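Allitz Powder Kit: README

The Allitz Powder Kit is an add-on for small robot arms that move dry powder on a lab bench. Fernandes sells it with a wrist camera mount, a set of starter recordings and the scripts in this folder. This file covers version 4 of the software and the recordings that come with it.

What you need

An arm with a parallel gripper, a Linux computer, and a plain dark bench cover. The arm is not included. Gesuvmont and Pluvisthorpe controllers both work with the supplied drivers. Other controllers need their own driver file, and a blank one is in drivers/template.

Starter recordings

The download holds 100 recordings of scoop and funnel work. Of these, 20 are set aside for checking and should not be used for tuning. Each recording has wrist camera video, joint positions, gripper width and a short task note in plain text.

The task notes are written by hand. Spelling in them varies ("scoop", "spoon", "measuring scoop"), and we have left it alone. If your software matches on exact words, run clean_notes first.

Clear plastic is the hard part of this set. The stand shows up mostly as bright edges, and the scoop is not much easier. Depth readings on clear parts are poor, so the scripts use color video only. Lighting changes move the glare, and a setup tuned in one room may need tuning again in the next.
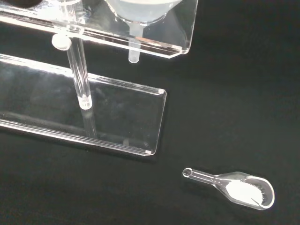
Manikandan Pillai wrote to us that the grasp script did well on his bench once he turned off the overhead lamp and lit the table from one side. He also found that the default approach height was too low for his gripper, and he asked for it to be moved into the settings file. It is there now, under approach_height.

Setting up

Run install, then calibrate. Calibration asks you to move the arm by hand to four points on the bench. Do this again whenever the camera mount has been taken off.

Run demo_dry before you put any powder out. It goes through the motions at low speed with the gripper open.

Known problems

The pour script has no weight feedback. It tips to a fixed angle and waits, so the amount delivered depends on the powder. Sticky powders can stay in the funnel stem.

Dropped video is not reported. Check the log file after long runs.

License and contact

The recordings may be used for research and teaching. Commercial use needs a written agreement with Fernandes. Leonilde Rocha handles those requests, and Wian Xaba handles bug reports.

Last changed 26 Jan 2023. The next update is planned for May.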